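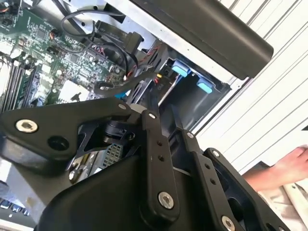

The Prilletti had a stroke specified in the manual and another stroke in practice. Şengül Bozkurt measured the second with callipers each morning and wrote it in the log under the first. The difference had grown since May. She had reported it twice, and Clavberg had replied both times that the figure was within tolerance without saying which tolerance.

The trial was simple on paper. Two grippers, the Prilletti and the Clarkik, would each take a hard drive out of a desktop computer and put it back, 19 times. Same arm, same controller, same case. The better one would go to the dismantling line at Shirima, where old machines arrived by the pallet. The other would go back in its foam.

The Clarkik had gone first. It was a parallel gripper with soft pads and it finished its 19 cycles with 6 faults, all of the same type: pads slipping on the caddy as the connector let go. The controller logged each as "object lost". Bozkurt disliked the phrase. The object had been in the bay every time, a few millimetres from where it started.

Now the Prilletti was mounted and she was at cycle four. The linkages made it wide, and the approach had to be taught again from nothing. She kept the speed low over the memory slots. At each waypoint she stopped the arm, read the joint angles aloud and typed them in. Reading them aloud was a habit from her first job, when there had been someone at the other keyboard.

"Force?" said the voice from the laptop. It belonged to the man at Clavberg, who was attending remotely and had asked to be told everything.

"Default."

"The Clarkik was run at default."

"Yes. So is this."

He was silent for the length of a waypoint. She understood what he wanted. With the force raised by one step, the Prilletti would hold anything, and its fault count would be zero. It would also bend a caddy now and then, but the form had no column for bent caddies. She had asked for one when the form was drafted. The reply was that damage would be visible from the results.

She ran the cycle. The fingers closed, the current rose and levelled off, and the controller reported contact on both sides. Then the lift. She had set it to pull along the axis of the bay and to tilt only once the connector was clear, and she watched the current and left the arm alone.

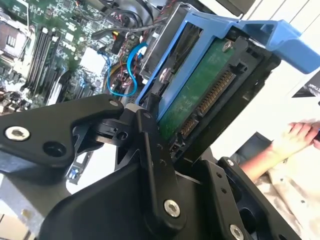
Cycle four, Prilletti: drive and caddy held at an angle above the board.

"Held," she said.

"At default?"

"At default."

She kept it there for the six seconds the procedure required. The trace on the screen stayed flat until the fifth, then dropped by a hair and recovered. A person watching the drive would have seen nothing. Bozkurt marked the time. It was the joint on the left, the one with the stroke she had been measuring, taking up its play under load.

"Can we call that a pass?" said the laptop.

"It is a pass. There's a note with it."

"What does the note say?"

She read it to him. It gave the time, the size of the drop and the morning's calliper reading. He asked whether the note would appear in the summary. She said that the summary was made from the pass column and the fault column, and that the notes went in an appendix, which Shirima would receive as a separate file.

"Then that's fine," he said.

She returned the drive to the bay at half speed. It stopped short, and she backed it out, corrected the angle and seated it on the second attempt. That made another note. She filled in the header she had left blank at the start, 2022-01-30, operator, gripper serial number, and scrolled down to the end of the form. Under the last row there was a box marked "Other", wide enough for over a page of text. She typed "Caddies bent", followed by a colon and a nought, and then copied the line into the Clarkik's form as well.

"Ready for five?" said the laptop.

She opened the fingers, picked up the callipers and asked him to wait.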